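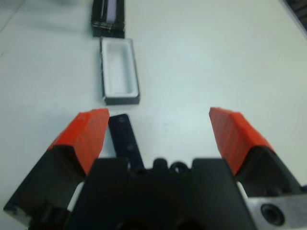 Yaryna Semeniuk wrote to ask whether small containers may stay on the shared worktables overnight, or whether they have to go back to the cabinet every evening.

Thank you for the question. Containers may stay overnight if they carry a name label and the lid is on. Unlabeled containers are moved to the Corov shelf at closing and held there for 50 days.

The Trusent Shared Workroom revised its table rules on 10/16/18. The full text is posted beside the sign-in sheet. This thread covers the points that have produced the most mail.

Trays first. A tray marks a place for things that are in use that day. It does not reserve the space around it. Please set trays toward the side of the table and leave the middle open for the next person.
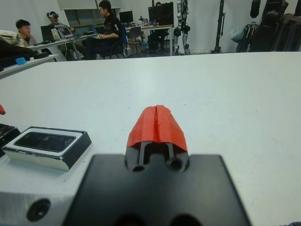

Black-and-white tray on the left side of the worktable.

Several members asked if a tray may be used for a phone. It may, at the owner's risk. The front desk cannot accept phones for safekeeping, including during the lunch hour.

Trays with chipped edges remain in service. Please report one only if the edge is sharp or the bottom no longer sits flat. Reports go to Dayana Figueroa at the front desk.

Next, wrapped items. Foil, paper and cloth wrapping are all permitted on the tables. Wrapping hides labels, however, and the July inventory was delayed for this reason. Of the 2,917 items recorded, the wrapped ones took the longest to match to the list.

Members are asked to put the label on the outside of the wrapping — on top, where it can be read without lifting the item.

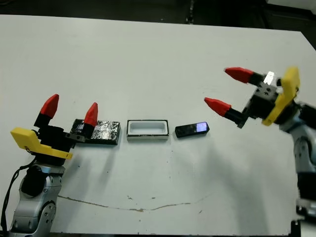 Does foil have to be removed before an item goes into storage?

Foil may stay on if it is closed on all sides. Loose foil sheds small pieces in the cabinets and should be replaced or taken off.

On cleaning: the white tops show every mark. Light smudges can be wiped with a damp cloth. Scuffs and lines that do not come off with the cloth should be left alone and noted on the sheet. Please do not use scouring powder or blades. Ismail Berrada keeps the list of tops due for resurfacing and will add yours.

Reservations remain limited to 2 tables per member. Groups of 6 or more should write to the Ivby Room office instead.
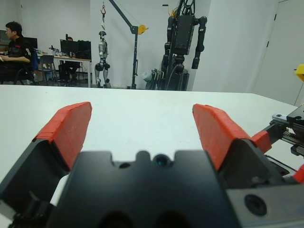 White worktable, looking toward the seating beyond it.

Members seated near the tables are reminded that bags belong under the chairs. The walkway between the seats and the table edge must stay clear during open hours.

Comments on the revised rules will be accepted through the end of the month, in writing, at the front desk.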